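Grinier opens orders for Festance, a hand-held gripper kit for recording everyday chores

I've been waiting to write this one since April! Festance, our hand-held gripper kit for people who teach robots to do household jobs, is on sale now - and I'm Wenche Haugen, product lead at Grinier, so forgive me if I go on a bit.

The short version: you hold the gripper, you do the job, and the kit keeps a record of how you did it. You don't need to own a robot arm or clear out a lab to get started. Our pilot customers have been working in bedrooms, kitchens and one very crowded hallway, and that's exactly where we wanted them, in homes with slippers on the floor and snacks by the bed.

The job we get asked about most is packing and unpacking a box of soft things. It sounds easy until you try to teach it. Plush toys squash, they roll, they hide behind each other, and a bag of stuffing never has the same shape twice. A cardboard box with a torn flap in the way makes it harder still, and I love it for that. 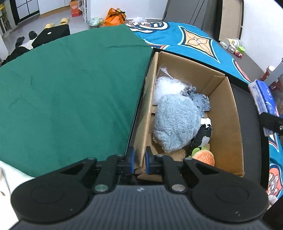
What you get

The starter kit comes with the gripper, a carrying case, a charger and a printed booklet of 14 practice tasks, written by my colleague Danylo Fedoruk. He starts you off with plush toys and works up to folded cloth. Setup takes 6 minutes if you read the booklet first (I didn't, and it took me a whole lunch break). The software comes with three seats, so a small team can review the same recordings together.

We ran the pilot with Babić, a small studio that builds training sets for home robots, and with Pisine, who do tidying and sorting research. Between them they sent us 3,000 recordings and a very long list of complaints, which I mean as a compliment. The handle got shorter because of that list, and so did the booklet.

"My arm used to give up before I did," says Gunvor Eklund, who led the recording sessions at Babić. "Now I can do a full set of pick-ups and still feel like making dinner afterward."

A lot of the feedback was about small, light things. Toys are forgiving, but a crumpled bundle of tissue is another matter, and you have to line up both finger pads on either side of it before you close. We've added a whole section on that, with a tray as the work surface so that everything stays within reach.

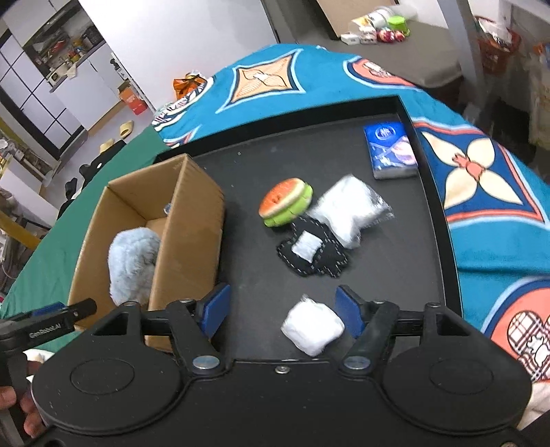 Ronja Moen at Pisine asked for exactly this kind of mixed task, with a box, a bag and a few odd little packets all in play, and she has been our toughest tester from day one. Her advice to new users is to slow down on the approach and to leave the mess alone between takes. I've stolen both tips for the booklet, with her blessing!

Festance can be ordered directly from Grinier, and kits ship in the order requests come in. Schools and small research groups can ask for a loan kit before they commit - just tell us what kind of tasks you have in mind.

For press questions, review units or a demo, please contact Wenche Westerberg in the Grinier press office (yes, there are two of us named Wenche, and she's the one who answers her email).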